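Recording hand-held gripper demonstrations in wet rooms: a working procedure

Last updated 26 June 2025
6 min read

This procedure applies to demonstrations recorded with paired hand-held grippers at sinks, basins and worktops near a water supply. It assumes that the operator has already passed the dry-bench exercises and that the grippers have been calibrated in the past week. The Gidthorpe site used an earlier version until February. Sections on cable routing and marker visibility have been rewritten.

1. Before the session

Isolate the water supply unless the task sheet calls for running water. Where it does, a second person must be present for the whole session.

Check each socket within reach of the basin. Extension leads are not to be placed on the counter. Leads on the floor should run away from the operator's standing position, and any spare length should be coiled and left outside the area where the feet will move. A coil behind the operator counts as a fault in the pre-session check, even when it is flat.

Inspect the marker cubes. Every printed face must be clean, flat and fully bonded at the corners. A lifted corner changes the pose estimate by an amount that is hard to spot in review. Replace the cube and recalibrate. Do not glue a face back on.

Confirm that both grippers report ready before the operator approaches the counter. Battery packs worn at the waist should be clipped so that the display can be read without being unclipped.

2. Setting out the objects

Use the items listed on the task sheet and record their starting positions. Household items already on the counter may stay if the sheet is marked "lived-in". They must then remain in place for the whole batch – moving one halfway through splits the batch in two.

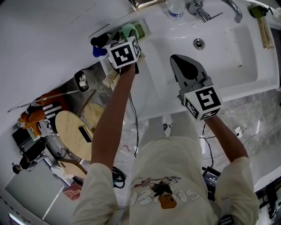 Bystanders may remain in the room if they have signed the site form. They should be told when recording starts and asked not to pass between the operator and the counter.

3. Recording

Stand square to the basin with both elbows clear of the body. Begin from the rest pose and hold it for two seconds.

Keep at least one face of each cube in view of the head camera. Turning the wrist inwards to reach behind a tap is the most common cause of lost tracking. In the Juntunen audit, 127 of 1,061 episodes were rejected on this ground alone. Step to the side and reach again.

Jaws may touch the counter surface but must not be used to bear weight. Do not lower the jaws into standing water. Sealing on the current Merneo units covers splashes only.

If a cable catches, stop. Return to the rest pose, end the episode and mark it as void. Freeing a cable with the opposite gripper is not allowed.

4. After the session

Close both grippers fully, switch off, then disconnect. Wipe the jaws with a dry cloth before the marker cubes, and use a separate cloth for each.

Log the following:
– operator and second person
– task sheet number and any departures from it
– void episodes, with the cause
– cable or marker faults

Batches are limited to 900 episodes. Anything over that goes into a new batch with a fresh calibration.

Questions about the marker tolerances should go to Sevim Altıntaş. Changes to the site form are handled by Rebecca Pace.

14 shares
3 comments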